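Two arms, two kinds of fingers and one coffee machine

I'd been promised coffee, so I turned up at the Bromedard workshop hungry for a cup and a little early. Elspeth Moncrieff met me at the door and said the coffee would depend on how the arms were feeling.

She and Cristian Bermúdez have spent most of the summer comparing gripper fingers for two-armed setups, and the job they picked for it is making an espresso from a capsule. Lift the lever, drop in the capsule, close it, mind the glass. I do it half asleep every morning. For a robot it's a pretty mean little test.

"We started with blocks, like everyone does," Elspeth told me. "Blocks tell you nothing! Every finger we own can pick up a block."

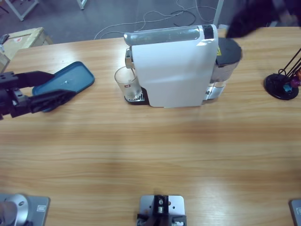

So they went looking for something that had a bit of everything in it, and Cristian brought up the capsules first. They're small, they're ridged, and they're shiny, so the wrist cameras have a hard time with them too. "I like a thing that's annoying in more than one way," he said.

The two sets of fingers they're comparing are known in the shop by the names of the people who make them. Fultik fingers are stiff and flat. Pringle fingers (yes, they've heard the joke) give a little when they close. Over 60 runs went to each set before anyone was allowed an opinion, which Elspeth says was the hardest rule to stick to.

"Cristian had an opinion by lunch on day one."

"I had a feeling," Cristian said. "A feeling is different."
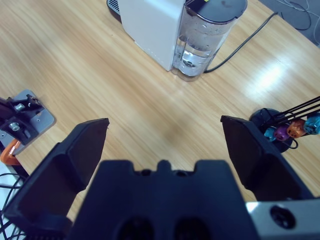

Sheena Shearer
Staff writer, workshops and small labs

I asked about the feeling. He thought the softer fingers would win everything, and for capsules they did. The stiff ones tended to squeeze one side a touch harder, and the capsule would turn just enough to land crooked. But then came the lever, and there the soft fingers slipped off so often that Cristian stopped logging the reasons and just wrote "lever" 23 times down the page.

"You want something firm for that," Elspeth said. "It's a handle. You pull it. I don't know why we thought squishy would be good at it."

They tried one kind of finger on each arm for a while, and she still likes that idea – the trouble is that the arms then have to pass things to each other, and the handoff brings its own headaches. 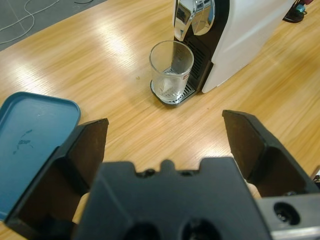

The glass under the spout, from one of the wrist cameras.

The cameras turned into a second project. Each arm carries a small one at the wrist, and there's a fixed view of the table besides. Elspeth wanted to drop the fixed one to keep things simple. Cristian didn't, and they had what both of them describe as a very polite week.

"The wrist view is lovely when you're close," he said. "But your own fingers take up half of it. If the other arm is doing something behind you, good luck."

I asked what happens with clear things, and they both groaned. Glass is hard. Lights bounce off the table, lights bounce off the glass, and the controller has to make a guess about where the rim is. Niall Buchanan, who wrote most of the controller, has been slowing the arms down near anything see-through. It helps, Elspeth says, though it also makes the whole thing feel like watching somebody park a very large car.
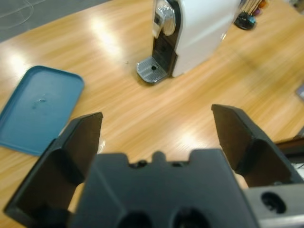 Fingers open, with the tray at left and the drip tray grate ahead.

Before I left I wanted a straight answer on which fingers they'd buy again. Cristian said the soft ones, with a stiffer tip glued on, and he already has a drawing. Elspeth said she'd buy the stiff ones and practice more. They've agreed to run the whole comparison again in November with Cristian's tip in the mix, and Niall has asked for a different glass.

I did get my coffee in the end. Elspeth made it.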